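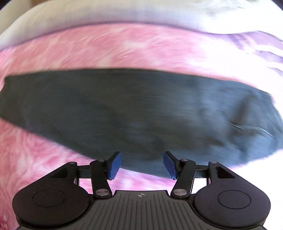
Dark cloth on the pink and white plush-looking fabric, ready for the folding table talk.

Our Saturday laundry mornings at the Karneo rooms have found their feet, and I wanted to tell you a little about the last one while it is still fresh in my mind. We had 14 people in by 10 o'clock, most of them carrying a bag of something they had been putting off for weeks (I brought my own, so I can hardly talk!), and the kettle was on before the first pile was down.

We spent the longest on dark cloths, the plain charcoal kind that seem to gather every bit of fluff in the house. Spread them out flat on something soft first, smooth from the middle toward the edges, and only then go looking for your corners. A pale surface underneath is a real kindness to tired eyes — you can see the edge of a dark cloth at once against pink or white. After that it is one corner up, let the rest hang, and give it a moment before you fold.
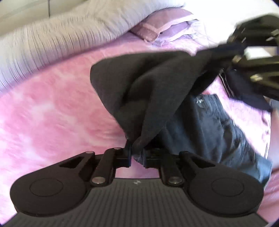

Should dark cloths be washed apart from plush blankets?
Wash them separately, at least for the first few washes, and turn the dark ones out to dry on their own rack.

Next time we move on to fitted sheets, which almost 30 of you asked for on the sign-up page. There are 18 places, and tea is included as always. Bring one sheet, any size, and a pillowcase to tuck it into.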